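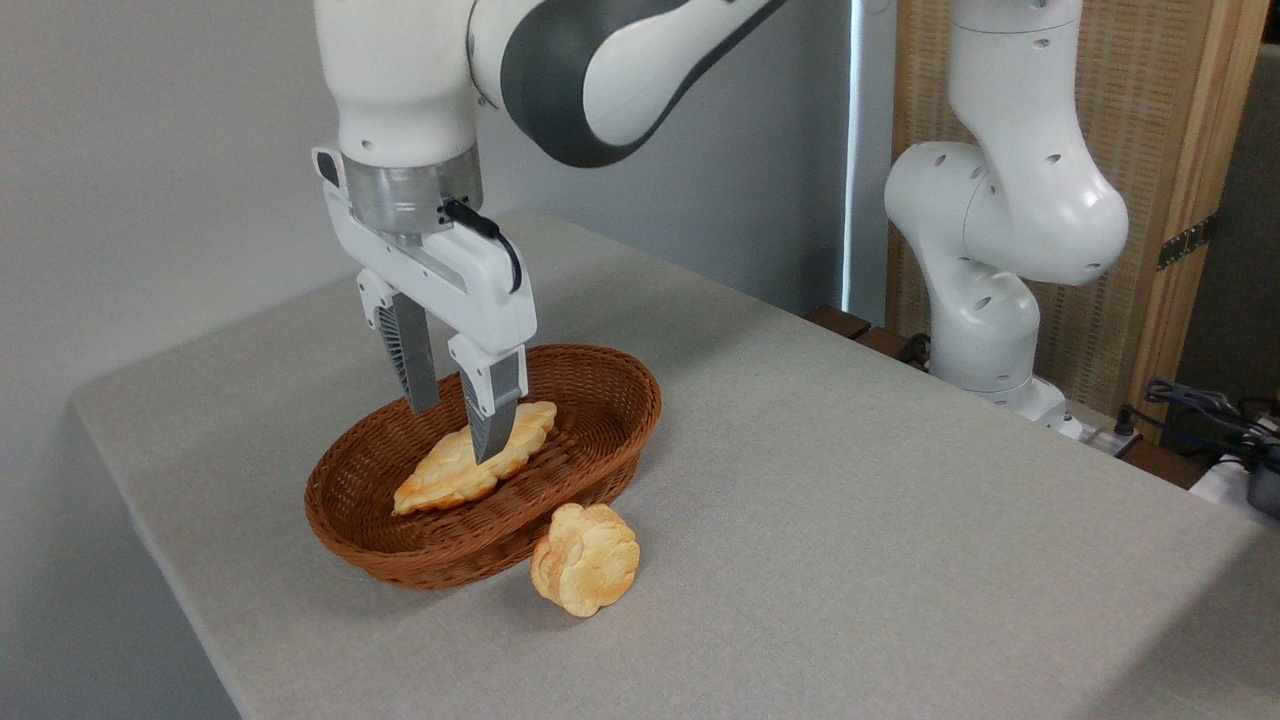 Slide 1. Title

Good afternoon, and thank you to Jocelyn Desjardins for the invitation. My talk is about sourdough in a small bakery, and mainly about the night hours, when the dough is alone and we are sleeping.
(Say the name of the bakery slowly: Beaudoin. Last time people wrote it down wrong.)

Slide 2. Who we are

We bake in Nerkenby, in a building which was before a shop for paint. We make 200 loaves on a normal day and more before holidays. We are 6 people, and two of us are only there in the mornings. I came to baking from accounting, so please forgive me that I like tables.

Slide 3. The problem we had

In July the kitchen is warm already at four in the morning. The dough which was perfect in spring was too sour and too flat. We used the same recipe, the same flour and the same hours. For three weeks I believed that the starter was ill. I fed it more often, and then the bread became flat in a different way.
(Pause. Ask who has had the same trouble. Usually many hands.)

Slide 4. What we measured

Shakuntala Bajpai proposed that we write down the temperature of the dough, and to leave the temperature of the room out of it. I was a little against this, as it is one more job at the end of a shift. We did it anyway, with a simple probe, three times each night: after mixing, after the last fold, and before shaping.
Explain the two lines in the graph. The upper line is July, the lower line is March. The lines start already apart, before the dough has rested at all. The water was the reason. In summer our tap water is much warmer, and I had never checked it.

Slide 5. What we changed

We keep now a covered bucket of water in the cold room from the afternoon. The mixing time is shorter by two minutes. We use less starter in the warm months, and I have put the amounts in the handout, so please do not copy them from the slide.
The flour stayed the same. We tried one called Prandard for a short time and I liked the taste, but the dough was difficult to handle for the new people.

Slide 6. Flat breads

This is a small part but I get always questions. When a dough has gone too far, we do not throw it away. We stretch it by hand, put oil and salt, and bake it very hot for a short time. They come out uneven and the customers seem to like them so. On a bad morning we had about 80 pieces, and we gave them with the soup at lunch.
(If the time is short, skip to slide 8.)

Slide 7. The cold room

We bought a second-hand one from Delter. It holds the temperature well, except near the door. The trays by the door must be baked first. I have written this on the door itself, in big letters, and still I forget it.

Slide 8. What I would still like to know

Does the rye part of the starter need a different feeding in winter? I have two notebooks about this and they disagree with each other. If somebody here has kept a rye starter for many years, please find me at the coffee break.

Slide 9. Thanks and questions

Thank Shakuntala by name. The handouts are on the chair near the exit. Repeat each question into the microphone before answering, the people at the back complained last year.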